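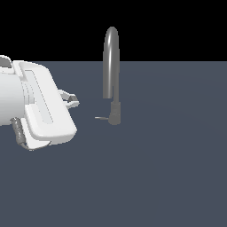

3.2 Setting up the Hovus cell

The Hovus cell has one job: pick up a cable by its plug and seat the plug in a socket block. We built the cell twice, first in the Sutum simulator and then on the bench, and we keep the two in step. Any change to the gripper mount or the cable model goes into the simulated cell first. It is a pleasure to work this way! A mistake in the finger offset costs us a reset, and the real fingers stay in one piece.

Figure 1. The simulated cell with the gripper short of the plug. The cable arches over at the top and the metal pin of the plug points toward the fingers.

We left the simulated world very plain on purpose. The ground is a flat gray plane and the background is black, so a wrong pose shows up right away when we step through a run by hand. The cable in Figure 1 has a loose end that hangs in the air and a leg that runs down into the plug housing. We fix the housing upright at reset and let the controller find the pin from there.

Setup starts with the wrist. We load the gripper model, zero the wrist joint, and close the fingers on nothing to check that the two sides meet at the tool center. If they miss, the fault is nearly always in the mount file, and we go back to the last version that passed. Next comes the cable. Its stiffness is the setting that gave us the most trouble and also the most fun – too soft and the arch folds over, too stiff and the plug kicks sideways at first touch. We settled on a chain of 6 links, with damping raised at the collar where the cable enters the housing.

We then run 200 approach moves with contact turned off. This catches bad joint limits early. With contact back on, the cell runs grasps from 5 start poses, and we log the pin angle at every step. The full log for this paper holds 867 grasps.

3.3 Keeping the cell in order

The cell drifts, even in simulation. In October an update to the Enatum contact solver changed how the fingertips slid along thin parts, and grasps that had been steady began to slip. We now pin the solver version and repeat the approach check after every update, following the replay method of Arabzadeh. On the bench, the same check is run after any fingertip is replaced.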